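Backlund Community Dance Program
Progress report to the Trarngate Fund, second reporting period

This report covers the months from January to the end of June. It follows the headings in the grant agreement, and the budget table was sent separately with the bank statements.

Classes

We ran three weekly classes for the whole period: beginner swing, beginner ballroom and an improvers' class that alternates between foxtrot and East Coast swing. All three meet in the upper hall at Prudport. Total attendance across the classes was 1644, counted as one person at one session. The sign-in sheets are kept at the front desk and copies can be sent if you need them.

The beginner swing class was the fullest. We had to cap it in March, when the floor got too crowded for people to practice turns safely. Those who could not get in were offered ballroom, and most took it. The improvers' class started slowly. Several people who had finished the fall beginner course told us they did not feel ready to move up, so we added a half-hour review before each session, covering basic footwork and how to keep time when the tempo changes. Attendance picked up after that, and we plan to keep the review going.

The ballroom class lost some regulars in April when the start time moved from 7:00 to 6:30. We moved it back to 7:00 in May. Some of them have returned and some have not.

Partner rotation is now standard in every class. People who come as a couple may stay together if they ask, but few do. It has made a real difference for dancers who come alone — they make up more than half of the beginner swing group.
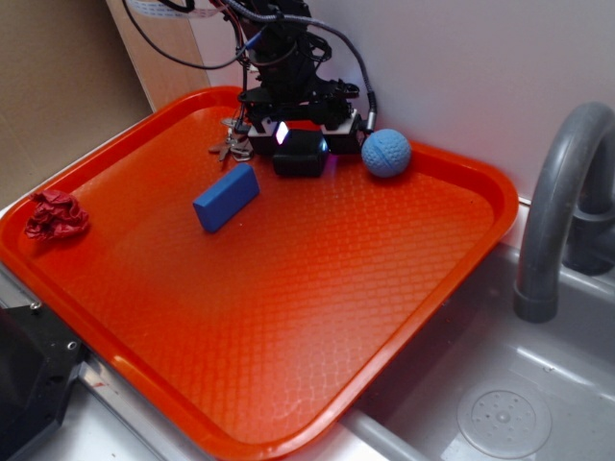
Orange-red tray with a raised rim and a textured grid floor.

Reduced-fee places

The grant pays for reduced-fee places for people who could not otherwise afford the course. We filled 29 of these places. Applicants fill out a one-page form and we do not ask for proof of income, as agreed with you at the start. The form is now available in Spanish as well as English. We had hoped to offer rides from the north side of town, but the van hire quotes came in too high for the transportation line and we have not gone ahead.

Floor and equipment

The $2000 set aside for the floor has been spent. It paid for sanding and refinishing the worn section near the stage, where the boards had become sticky in places and caught people's shoes. The work took longer than quoted, and two sessions moved to the lower hall, where the floor is concrete under vinyl. Teachers kept those evenings to slow material and skipped the jumps and kicks.

The old speakers were replaced with a used Drukotell pair bought from our own funds. Sound at the back of the hall is better, though there is still a hum when the stage lights are on. An electrician is due to look at it before the fall term.

Social dances

We held a social dance at the end of each month except February, when the hall was closed for heating repairs. Each one opened with a short lesson for newcomers, followed by two hours of general dancing. The June dance had a live band. Ticket sales covered the band's fee but not the extra hour of hall rental, so the shortfall came out of class income.

Plans for the next period

We will keep the current timetable through the fall. We would also like to try a daytime class for older adults, with seated options and shorter songs. The hall is free late in the morning and the beginner ballroom teacher is willing to lead it.

We ask to move the unspent transportation money into the reduced-fee line. A decision by the end of August would let us confirm places before registration opens in September.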